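Do fluffy hair ties really cause less breakage, or is it just marketing?

Hair and Grooming > Accessories
Posted by Apolline Lecomte
172 views

My sister has talked me into swapping my ordinary thin elastics for the fuzzy kind, the ones that look like a ring of towel or soft toy. She swears by them. I have fine hair to just below the shoulders and it snaps at the same spot every time, right where the ponytail sits.

I'm not convinced. A pack of three from Plernavetti costs what I'd normally pay for a card of thirty plain ones, and the label says "zero damage", which sounds like something nobody could ever check. Inside there must be the same old elastic, surely? The fluff is only the coat it wears.

I'd also like to know whether they go flat after a few washes. Mine live in a shallow tray with snacks and other odds and ends, so they pick up crumbs, and I can't see that much fuzz staying clean for long.

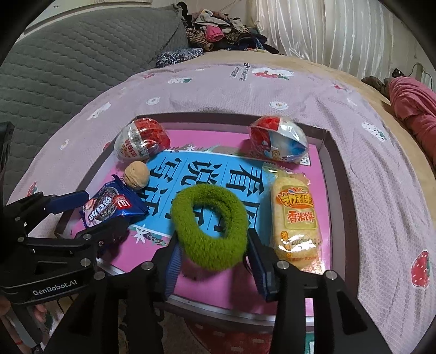 2 min read

The sort I mean is the olive green one, fuzzy all the way round. Has anyone used one for more than a month and looked at their hair properly afterwards?

Posted by Carmela Rinaldi
Marked helpful by 168 people

You're right to be suspicious of "zero damage". Any tie does some if you pull it tight and put it in the same place every day, and your hair breaking at one spot says to me it's the place and the tightness. I'd move the ponytail up or down a couple of inches for a few weeks before spending anything.

That said, I do use fuzzy ones and I don't regret it. The padding spreads the grip a bit and there's no metal join to catch on. On fine hair they slide, though. By lunchtime mine has dropped and I've tied it again, tighter, and there goes your benefit.

Washing: put it in a sock, knot the sock, cool wash, then leave it somewhere airy. Don't put it on a radiator. The fluff survived but the elastic went slack after the summer, so I'd count on a few months from each. Crumbs shake out if they're dry. Anything sticky and you'll be picking at it with a comb – I gave up on one after a toffee.

Posted by Ghassan Abu Hammour

My daughter has them in every colour and still sheds all over the bathroom. Save your money.

Posted by Cường Triệu
Edited November 22, 2020

Not sure shedding and breakage are the same thing, Ghassan. Shed hairs are full length. If you find short bits, that's breakage, so look at those before you decide.

I tried the Osholm ones and then a cheap pack off the market and couldn't tell the difference. Pull the ring open and look at the seam. If it's a lumpy knot under the fluff it'll tug whatever the label promises. And never on wet hair, fuzzy or plain.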